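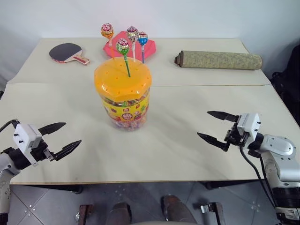

Putting lollipops in the jar lid, one of the jobs our arms work on in Fledomdale.

About Okeo

Okeo packs and displays small retail goods for shops in and near Fledomdale. Candy, toys and sports items come in mixed, and we send them out sorted and ready for the counter.

We started in June with one bench and 19 people. Today 263 shops order from us.

Two-armed robots from Drakos now share the repetitive handling. Staff who used to fill lids all shift set up the benches, check finished jars and teach the arms new items. Hours and pay stayed the same when the robots came in – the job titles changed. Training takes 4 weeks and is paid.

Some work is still done by hand, including gift orders and anything fragile. Our second site, Zerau, handles returns.

Page updated 2022-09-07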